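Trainees at the Berisha skills lab start on pads before they start on anything else. Selma Radulović buys them 400 at a time, pink and rubbery, and most are worn out by March.

The first exercise is a short incision closed with evenly spaced knots — 15 minutes, no talking. Tails are trimmed short. A curved needle goes in close to the edge, and Radulović checks the spacing with a ruler.

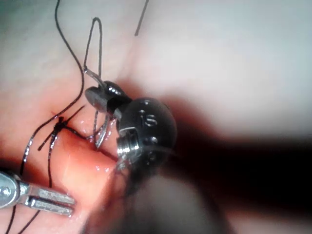
What gets marked down

Loose knots, mostly. Torn edges come second.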